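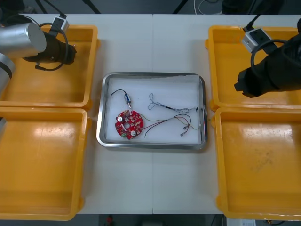 How long does it take to show a robot a sorting job by remote control?

For the parts job we have been working on, a single showing takes me a little under two minutes now. It took closer to six when I started in November. Getting enough good showings for the robot to do anything useful with them is a matter of weeks.

I get asked this a lot by people at Bensaid who walk past and see me holding a pair of handles and moving very slowly. The job is taking a small electronics kit apart into trays. Everything starts out in the steel tray in the middle, on the foam: the round red board, a little cylinder with a metal shaft, and the wires. By the end it should all be in the orange trays, boards on one side and loose parts on the other. I drive both arms from a seat next to the table. What my left hand does, the left arm does, and the same on the right.

The red board was easier than I thought it would be. It is stiff, it has a rim to grab, and it stays where you put it. The only thing to watch is the bundle of wires coming off it, which drags. If I lift the board straight up and go sideways, the far end of the bundle sweeps the foam and takes something else along. So I lift, wait a second, and then move. I have done it that way every time since the first week, and the newer recordings look a lot more alike.

Loose wires are the bad part. A tangle of thin wire has no right place to grip. Some days I pinched the middle, some days an end, and for a while I used one arm to hold and the other to pull. Frauke Weidemann, who trains the model from my recordings, asked me to pick one way and stick to it. We settled on gripping near the black sleeve with the right arm and keeping the left arm out of it. The first model was trained on the mixed recordings and would hover over the wires, start down, and come back up.

We threw out 41 recordings over that. I was not happy about it, but I did the job again and it went faster the second time.

A few things I do now that I didn't do at first:

I start with the arms in the same position.
I shift the parts a little before each run and turn the board a different way.
If I drop something, I pick it up and carry on, and I keep the recording. Frauke wants those.
I stop after 40 runs in a day. Past that my hands get lazy and I start cutting corners on the way to the trays.

The software we use for the handles is called Girell. It is fine. There is a short delay when both arms move quickly, and the grip buttons are stiff, but I stopped noticing either one after a while. The camera views from the arms help more than I expected when I'm closing on something small. For the big moves I just look at the table.

At last count we had 3362 recordings across all the kits. The board goes into the right tray nearly every time when the robot runs alone. The cylinder is less reliable and the wires are still poor. Next I'm doing another 100 of the wires only, with the board left out, and Frauke will train on those before we change anything else.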